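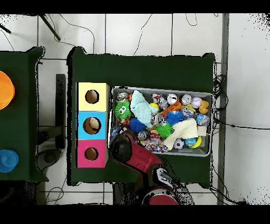 Cubos de colores y bandeja con juguetes sobre la mesa verde.

Informe de avance para la Fundación Brinkmann
Proyecto: archivo sonoro de Radio Durkville
29 de mayo de 2018

En este periodo se digitalizaron 347 cintas de los informativos locales. Quedan pendientes unas 83, casi todas de la etapa en que la emisora compartía estudio con el semanario Vuver. Hélène McIntyre revisó las fichas de catálogo y corrigió las fechas de emisión que no coincidían con los partes de redacción.

El gasto se mantiene dentro de lo aprobado. La única desviación es el alquiler del segundo reproductor de bobina – la empresa Celura lo entregó tarde y hubo que prorrogar el contrato.
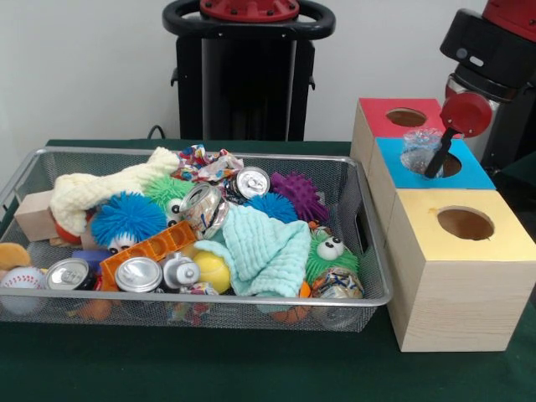
¿Cuándo podrán consultar el archivo los periodistas de otros medios?
En junio, con cita previa y solo para las cintas ya catalogadas.

Ynyr Maddocks terminó 2 de los reportajes previstos a partir del material recuperado, ambos sobre el cierre del mercado municipal. El tercero espera la autorización de una familia entrevistada en su día.

Pedimos que el último pago se adelante para cubrir 40 horas de transcripción.

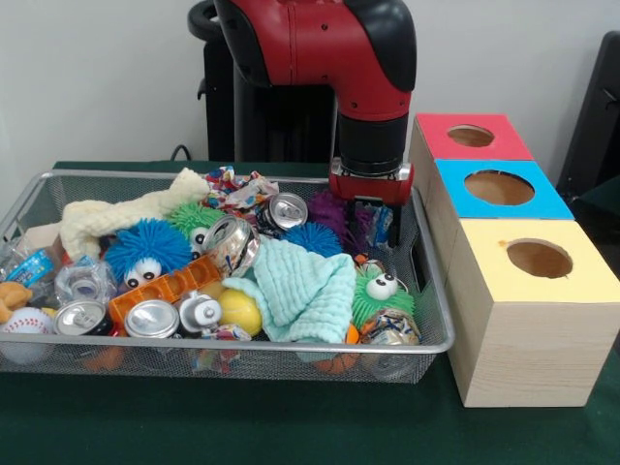

Cesta metálica con juguetes, latas y telas, junto a las cajas de madera.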